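頭部カメラで集めた片付け動作、区切り方がわかりません

mugi_07
オフィスの小部屋で、かばんを持ち上げる・置く・椅子を寄せる、といった動作を一人称で集めています。学習用のデータで、今のところ120本です。1本の中に動作が続けて入るため、どこで切るかが作業者ごとに違います。基準を決めている方はいますか。管理にはKiokoを使っています。

Washington Siqueira
うちは手が物に触れる少し前から、離れて手が戻るまでを1区間にしています。物に触れていない区間も捨てず、「接近」か「移動」のラベルを付けます。最初に7本だけ全員で同じものを切り、ずれを見てから基準を文章にしました。
部屋は最低2か所に分けたほうがいいです。壁や床の色が同じだと、背景を覚えてしまいます。

rekberg_user
全部3秒で切ればいいのでは。うちはそうしてます。

hinata_k
3秒固定だと、持ち上げる途中で切れた区間が大量に出ます。Siqueiraさんの方法に賛成です。
迷いやすいのは次の二つです。1枚目は「保持」、2枚目は両手とも何も握っていないので「接近」の候補にしますが、前後のコマを見て決めます。
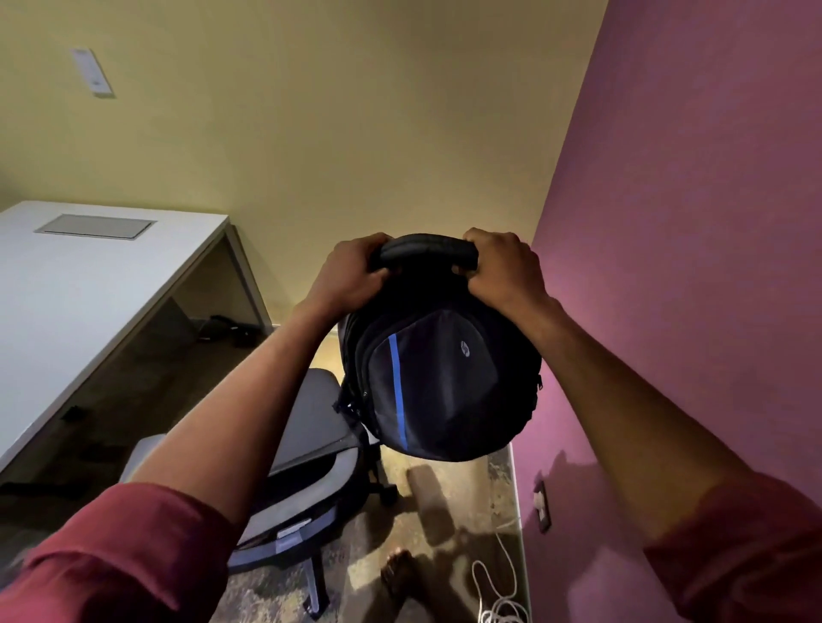
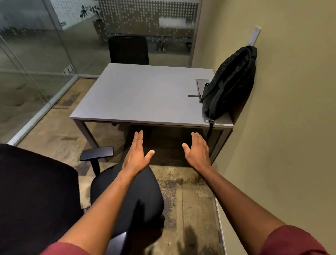 途中で失敗した動作は、データから外すべきですか。

外さずに「失敗」の印を付けて残してください。学習に使うかどうかは後から選べます。落とした後に拾い直した場合は、拾い直しを別の区間にします。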